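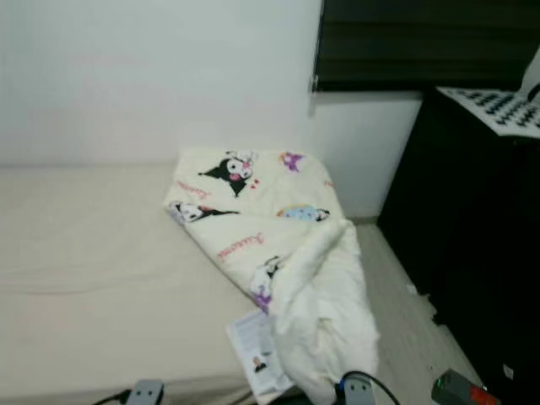
Figure 6. Head camera view at the bedside station. Printed fleece blanket at the right end of the mattress, both gripper fingers low in view.

6. Recovering from a grip fault during bedding tasks

This section covers fault 3812 (grip force not confirmed) on the Brestar two-arm unit. The fault is raised when a gripper reports that it is closed but the force reading stays below the set limit. Both arms hold position and the task timer stops.

Fleece, folded blankets and loose paper are the materials most often involved. A fold can slip between the fingers without loading them, and a sheet of paper under the fabric can be picked up with it. In Figure 6 a printed leaflet is tucked partly under the lower edge of the blanket, and part of the fleece spills off the bed toward the floor.

CAUTION: Do not pull fabric out of a closed gripper while the arm is powered. The controller may read the pull as a valid grip and resume the lift.

CAUTION: The arms hold position under motor power after fault 3812. Pressing the emergency stop removes that power, and an arm that is raised will sink. Support the forearm before pressing the stop unless a person is in danger.

6.1 Clearing the fault

1. Set the mode switch to HOLD. Wait for the status line to show HOLD ACTIVE.
2. Check the head camera view. Both grippers must be visible before you continue.
3. Look for fabric caught behind either finger or wrapped around a finger cable.
4. Support the forearm of the affected arm with one hand and select RELEASE on the pendant. The fingers open at reduced speed.
5. Move the fabric clear of the gripper. Lift it away from the cable – do not slide it along the cable.
6. Remove any paper from on or under the blanket.
7. Lift any fabric that hangs over the side of the bed back onto the mattress.
8. Select ZERO FORCE with the gripper open and empty. The reading must settle within 1000 ms.
9. Clear the fault and return the mode switch to RUN.

Note: If the reading does not settle in step 8, repeat the step once. If it fails again, go to 6.2.

Note: The blanket does not have to be refolded. The planner makes a new fold estimate on each start.

6.2 Repeated faults

If fault 3812 returns on the same arm after a restart, take the unit out of service and inspect the finger cable from the finger to the wrist connector. Replace the cable if the jacket is cut or flattened. Finger pads are replaced at 3000 cycles whether or not wear is visible.

Record the arm, the cycle count and the type of fabric in the fault log, and send the log to Bouvier service, attention Idrisa Lyimo.

Section revised April 30, 2023 (S. Laxdal). Step 4 changed: forearm support added before RELEASE.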